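Gravbridge Guest House, Room 4: Blue Cloth and White Duvet

Gallery by Wanpen Kamolrat

Welcome to my small gallery page. I look after the bedding at Gravbridge, a guest house with 14 beds, together with Wiroj Sukprasert, who does the laundry and also repairs the things I break. Some guests wrote to us after their stay and asked how we make the beds, what colour is the cloth and why it is not ironed like in a hotel. It is easier for me to show than to write, so I made this page in August, during the slow weeks. My English came to me late in life and Wiroj has corrected a part of it. The mistakes which stay are mine.

First a few words about the cloth. We use it as a bed throw, across the duvet, on one half only or at the foot. In my mother's house there was always a coloured cloth on the bed in the daytime, and you took it away at night and put it on the chair. I did the same in my first apartment, and later I brought the habit to Gravbridge. Before that the beds here had brown covers with a frill, very heavy, and each one needed the whole washing machine for itself.

The blue ones I bought from Palamarchuk, a fabric shop which sells the ends of rolls. I took all they had in that colour. Wiroj hemmed them on his machine during one winter, in the evenings, and he says that he will not hem anything again. They are 100 per cent cotton. We wash them at 40 degrees and hang them in the yard behind the kitchen. They lost some colour in the first year and now it seems to me they have stopped.

The duvets are white and thick, from Pratau. I like them very puffy. A thick duvet has one problem, and it is that nothing lies flat on it. If you put a cloth on top, it slides to the side or it makes a fold, and when you pull one fold away you receive another one. I used to fight with this every morning. Now I pull the top edge straight, I let the cloth down, I fix the worst corner and I go to the next room. 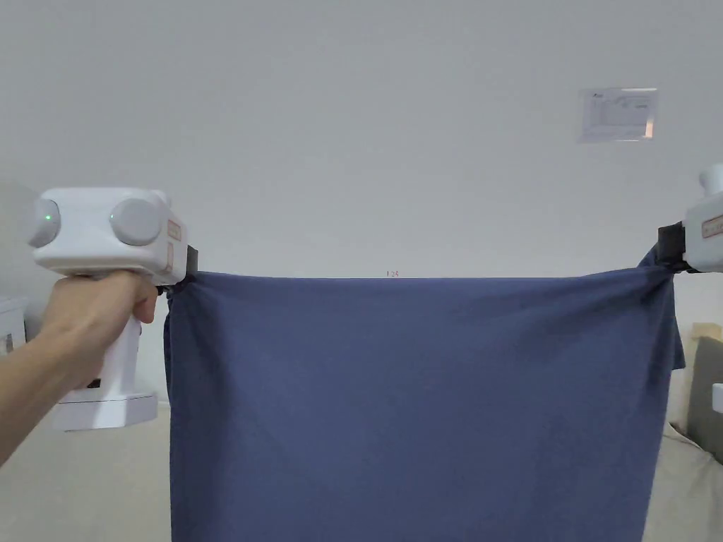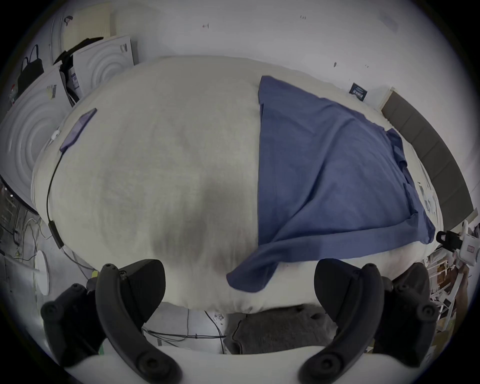 The blue cloth held up by its two top corners, then lying over the right half of the white duvet with its diagonal fold.

I like the first picture for the straight line along the top. When the cloth is held by the corners and stretched like so, you see at once if the hem is pulling or if the fabric has gone crooked in the wash. Against a pale wall the blue looks a little like denim. In the evening, with the small lamp, it is much darker, nearly black, and one guest was sure that we had changed it while she was out for dinner.

About the second one, Wiroj asked me if I would not prefer to smooth it first. I would not. The fold is there, the long flap comes down at the front with its pointed corner, and the duvet is round at all the sides as a duvet should be. There is a phone on the bed also, with its cable. I think most beds in the world look so during the day.

Some answers for the people who wrote to us:

The size. I cut each cloth to suit its own bed, so I cannot give you one number. Measure your mattress across and add what you want to hang down at the sides. Too much is better than too little.

The stains. For coffee we use Clorora powder, a small spoon in cold water, and the cloth stays in it overnight. Do not use this on the blue ones if the water is hot. I have a cloth with a pale circle in the middle, and now it lives in the garden shed and covers the tomato boxes when it is cold.

The ironing. We do not iron the throws. We fold them when they are still a bit damp, flatten them with the hands and leave them under the pile of towels.

The feathers. A duvet becomes flat in the middle with the years. Hold it by two corners and shake it, then turn it and shake from the other end. If you have a balcony, give it one hour of air, but not in strong sun. Mine gets its air in the morning, before 10 o'clock.

The colour. Several of you asked for a green one. I have seen a nice dark green at Palamarchuk, but it was wool and scratchy, and for a bed I want something I can put my face on. If you know a cotton in such a green, please write to me at the desk and I will be thankful.

I wish to add pictures from the other rooms too, also from the upstairs hall where the linen cupboard is, after Wiroj paints its doors. He has bought the paint. The older gallery, with the garden and the breakfast tables, is still on its own page and you can reach it from the menu.

Wanpen
Gravbridge Guest House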